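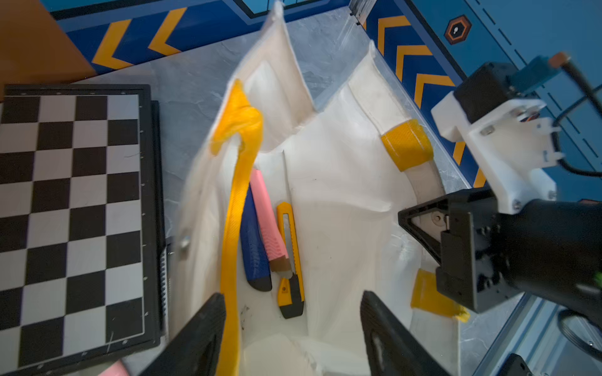
Re: [cell-planning] Budget for the bag cell, October 2018

Following up on the thread from June. The Okus cell is running bag work with utility knives, both arms reaching in from the front rail. The question for this list is what goes on next year's equipment request and what can wait.

I would put spare gripper fingers first. We have two sets on the shelf, and Jasow quotes 30 days on a reorder. Next is cable. The wrist runs hang in loops outside the arm, and a replacement harness with fitting comes to more than 900 dollars. I'd rather budget for one now than ask for it mid-year.
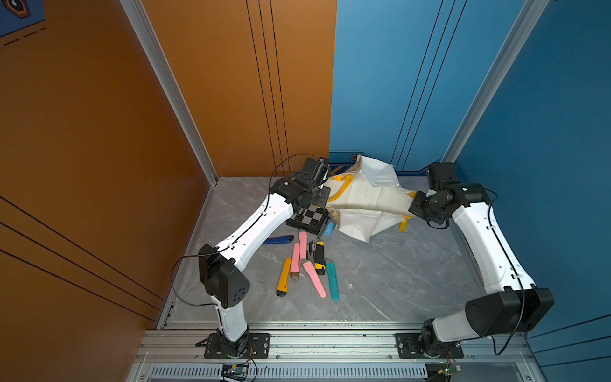
On the list in June, a member wrote:

> Before we spend on spares, can we price a third arm? If the plan is
> to add sorting after the bag work, the rail has to be ordered longer
> from the start. Also, does calibration need its own line, or is it
> covered by the Skurnska service contract?

Calibration is not covered. Skurnska will do it as a paid visit, so it needs its own line. We can keep doing it in-house with the checkerboard, but then somebody's hours have to be booked to it.
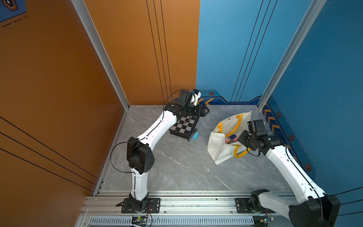
As for a third arm, I would leave it out of this round. The rail is the long-lead item and Coşkun has not sent a price — I asked again last week. If it comes in before the request closes I will post it here and we can revise.

Please send corrections to the list, not to me directly.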